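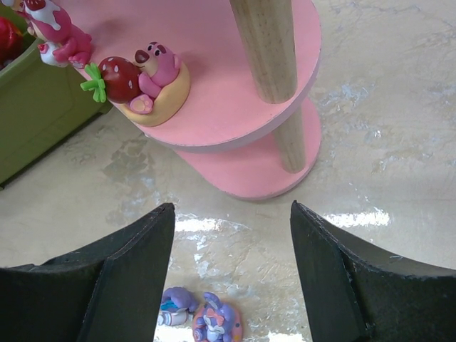 Report of a visit to the Stulonmont reserve

In February two members of the society, Gearóid Mulligan and Róisín Ó Ceallaigh, were received at the Stulonmont wildlife reserve. The purpose of the visit was to assess whether the reserve is suitable for the members' spring journey.

Arrival and accommodation

The reserve is reached from the village of Gruseck by a single road, which is closed to private cars beyond the lower gate. Visitors continue in the reserve's own vehicle. Accommodation was provided at Fahy Lodge, where the rooms are plain and well heated. Breakfast is served from 5.30 a.m. on days when a guided walk is planned.

The walks

The reserve covers 436 hectares of beech forest and wet meadow. Groups are limited to 20 persons and are accompanied by two guides at all times. Visitors are asked to wear dark clothing and to keep to the marked path.

On the Friday morning the party left the lodge before dawn and took the eastern path to the upper hide. Red deer were seen at the edge of the meadow, and fresh lynx tracks were shown to the party near the stream. The lynx itself, a male known to the staff as Demon, was not seen. The guides stated plainly that sightings are rare and that no visitor should travel in the expectation of one.

Matters to note

The climb to the upper hide is steep and is not suitable for members with limited mobility. The lower hide can be reached on level ground. There is no mobile telephone signal beyond the gate.

Members wishing to take part in the spring journey should write to Ms Ó Ceallaigh, stating any dietary needs and whether they are able to lend binoculars.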